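제4장 손으로 가르치기: 휴대형 그리퍼를 이용한 조작 시연의 수집

이 장을 시작하며

앞의 세 장을 꼼꼼히 따라온 독자라면 지금쯤 조금 답답한 마음이 들지도 모르겠습니다. 우리는 좌표계를 정의하고, 기구학을 풀고, 힘 제어의 기초까지 다루었는데, 정작 로봇에게 너트 하나를 집어 볼트에 끼우라고 시키려면 어디서부터 손을 대야 할지 여전히 막막하니까요. 필자도 대학원 첫해에 똑같은 마음이었습니다. 칠판 위의 식은 아름다웠지만 책상 위의 너트는 자꾸 굴러가 버렸거든요. 그러니 너무 걱정하지 마시고, 차 한 잔 곁에 두고 천천히 읽어 주시기 바랍니다.

이 장의 주제는 시연 학습, 그중에서도 시연을 모으는 방법입니다. 학습 알고리즘 자체는 5장에서 다룹니다. 순서가 뒤바뀐 것 아니냐고 묻는 학생이 해마다 있는데, 필자는 일부러 이렇게 배치했습니다. 알고리즘을 먼저 배우면 데이터가 하늘에서 떨어지는 것처럼 느끼기 쉽고, 그렇게 한 학기를 보낸 학생은 나중에 실험실에서 꽤 오래 고생합니다.

4.1 왜 로봇 팔을 떼어 놓는가

시연을 모으는 전통적인 방법은 원격 조작입니다. 사람이 조종 장치를 잡고 로봇 팔을 움직이면서 관절값과 영상을 함께 기록하지요. 기록된 동작이 로봇이 실제로 낼 수 있는 동작이라는 점에서 아주 든든한 방법입니다. 다만 느립니다. 숙련된 조작자라도 손끝에 전해지는 감각 없이 작은 부품을 다루려면 몇 번이고 멈칫거리게 되고, 그 멈칫거림까지 고스란히 데이터에 남습니다.

그래서 나온 생각이 팔은 빼고 손만 쓰자는 것입니다. 로봇 손끝에 달 것과 같은 모양의 그리퍼를 사람이 직접 쥐고 작업을 하고, 그리퍼에 달린 카메라가 그 과정을 찍습니다. 나중에 영상과 관성 센서 값으로 그리퍼의 궤적을 복원하면, 팔의 종류와 무관한 손끝 궤적이 남습니다. 이 장에서 줄곧 인용할 Rarkent 과제가 이 방식을 썼고, 과제를 이끈 Thirumalai Raju의 연구진은 체결 부품, 그러니까 볼트와 너트와 와셔를 작업 대상으로 골랐습니다.
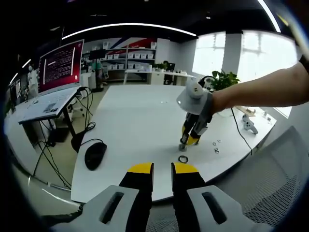 체결 부품을 고른 데에는 사연이 있습니다. 처음에는 컵과 접시로 시작했다고 합니다. 그런데 컵 옮기기는 너무 쉬워서 시연의 품질이 좋든 나쁘든 학습 결과에 별 차이가 없었고, 방법을 비교하는 잣대로 쓸 수가 없었습니다. 반면 너트는 작고, 미끄럽고, 가운데에 구멍이 있습니다. 집는 각도가 조금만 틀어져도 다음 동작이 어려워지니, 시연자가 어떻게 집었는가 하는 사소해 보이는 선택이 뒤의 결과에 그대로 나타납니다. 평가용 과업을 고를 때는 이렇게 적당히 까다로운 것을 찾아야 한다는 점을 꼭 기억해 두세요. 연습 문제에서도 다시 묻겠습니다.

두 손 작업이라는 점도 중요합니다. 볼트를 한쪽에서 붙들고 다른 쪽에서 너트를 돌리려면 그리퍼 두 개의 상대 자세를 알아야 합니다. 각 그리퍼의 궤적을 따로따로 잘 복원해 놓고도 둘 사이의 관계가 어긋나면, 재생할 때 너트와 볼트가 허공에서 서로를 비껴가는 민망한 장면을 보게 됩니다. 상대 자세의 정렬은 4.4절에서 식과 함께 차근차근 설명하겠습니다.

4.2 시연 하나가 만들어지는 과정

Rarkent 과제의 수집 절차를 조금 줄여서 옮겨 보겠습니다. 실험실마다 세부는 다르지만 뼈대는 대체로 비슷하니, 처음 장비를 꾸리는 분은 이대로 따라 해 보셔도 좋습니다.

1. 지도 만들기. 작업대와 그 주변을 그리퍼로 천천히 훑어 기준 지도를 만듭니다. 흰 상판처럼 무늬가 없는 면만 찍으면 특징점이 모자라 위치 추정이 흔들리므로, 주변의 선반이나 의자, 창틀까지 시야에 넉넉히 들어오게 합니다.

2. 시각 맞추기. 두 그리퍼의 기록 시각을 맞춥니다. 이 단계를 건너뛰고 나중에 손으로 맞추겠다는 학생이 꼭 있는데, 부디 그러지 마세요. 필자가 해 봐서 압니다.

3. 부품 놓기. 볼트, 너트, 와셔를 매번 다른 위치와 방향으로 놓습니다. 사람은 습관의 동물이라 마음대로 놓으라고 하면 늘 비슷한 자리에 놓습니다. 필요하면 배치표를 미리 뽑아 두세요.

4. 파지. 너트를 두 손가락 끝으로 집어 구멍의 방향이 카메라에서 확인되는 자세로 들어 올립니다. 구멍이 손가락에 가려지면 학습 단계에서 방향을 추정하기가 몹시 어려워집니다.

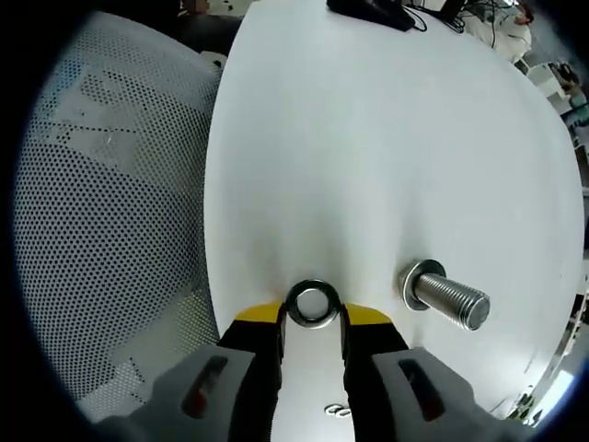
5. 접근과 정렬. 너트의 축과 볼트의 축을 나란히 맞춘 뒤 천천히 다가갑니다. 접촉 직전에 잠깐 속도를 늦추는 것은 괜찮지만 완전히 멈추지는 않도록 합니다. 정지 구간이 길면 학습된 정책도 그 자리에서 멈춰 버리는 일이 잦습니다.

6. 종료 표시. 그리퍼를 벌린 채 뒤로 물러나고, 시연자가 성공 여부를 바로 적습니다. 실패한 시연도 지우지 않습니다.

4.3 숫자로 보는 한 번의 수집

Raju의 연구진은 2월 한 달 동안 시연자 세 명과 함께 1534개의 시연을 모았습니다. 이 가운데 궤적 복원과 시각 정렬 검사를 모두 통과해 학습에 쓰인 것은 1107개였습니다. 학생들에게 이 숫자를 보여 주면 대개 버려진 쪽이 너무 많다고 놀랍니다. 하지만 탈락 이유를 하나씩 들여다보면 배울 것이 참 많습니다. 손목을 급히 돌려 영상이 흐려진 경우, 손가락이 부품을 완전히 가린 경우, 두 그리퍼가 지나치게 가까워 서로의 시야를 막은 경우가 대표적이었습니다.

같은 연구진의 Reginald Hutchins는 탈락한 시연에서 무작위로 70개를 뽑아 시연자와 함께 다시 보는 시간을 가졌습니다. 시연자들은 자기가 얼마나 빨리 손목을 돌리는지 모르고 있었고, 영상을 함께 본 다음부터는 누가 시키지 않아도 동작이 차분해졌다고 합니다. 필자는 논문에 실린 어떤 표보다 이 대목을 좋아합니다. 수집 지침서를 두껍게 만들기 전에, 먼저 시연자와 나란히 앉아 영상을 보시기를 권합니다.

복원에는 공개 도구인 Braltum을 썼습니다. 이 책의 실습도 같은 도구를 쓰며, 설치 방법은 부록 나에 적어 두었습니다. 다음 절로 넘어가기 전에 2장의 동차 변환 행렬을 한 번만 다시 펼쳐 보세요. 두 그리퍼의 좌표계를 오가는 계산에서 첨자의 순서를 헷갈리기 시작하면 4.4절 전체가 안개 속처럼 느껴질 수 있습니다.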